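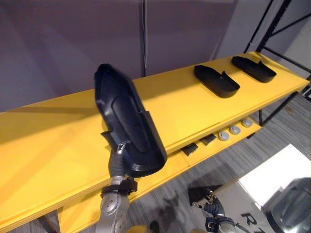 Zorica Yordanov reckons you'll never lose anything on a yellow shelf, and that black trays on yellow are the whole point of the colour. She has told me this twice now. I'm still not sold.

Posted 22 October 2018 by the Jornusstead Shelf Grump

Home | Sheds | Storage | Grumbles | Contact

I'll grant her the contrast. A matte black tray on that top board is easy to spot from the doorway, and the raised rim does what a rim should. What I don't get is the shape. They're rounded at one end and stepped at the other, like the sole of a shoe, and a shelf is a long straight thing. Put them side by side and you get odd little gaps that hold nothing but dust. A plain rectangle would have used the board properly.

The Wilano catalogue calls the range "organic". I call it 80 dollars for a set of 6, and I wouldn't have paid it. Zorica says the little upturned tab makes each one easy to grab. Maybe. My old baking tins from the Greseck markets don't have tabs and I've never had trouble picking one up.

Then there's the yellow itself. It's cheerful enough on a grey morning, but by noon it throws so much light back at you that the pale bits go nearly lemon. Try reading a pencil label on that. I also can't see the sense in stepping the front down to a lower tier, unless you like bending — small things always end up down there and stay there.

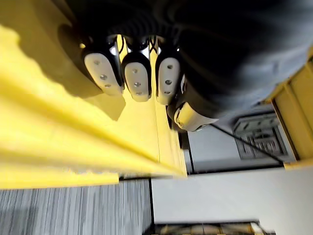 Bright yellow panels and the raised ridge, washed out nearly to lemon in places.

I've agreed to leave the trays where they are until March. If they're still in use by then I'll say so, and if they've filled up with dead batteries and string I'll say that too. Zorica wants a second set already.

Recent posts
Lam pegboard, six months on
Do drawer dividers do anything?
The great jar lid cull
Why I went back to cardboard boxes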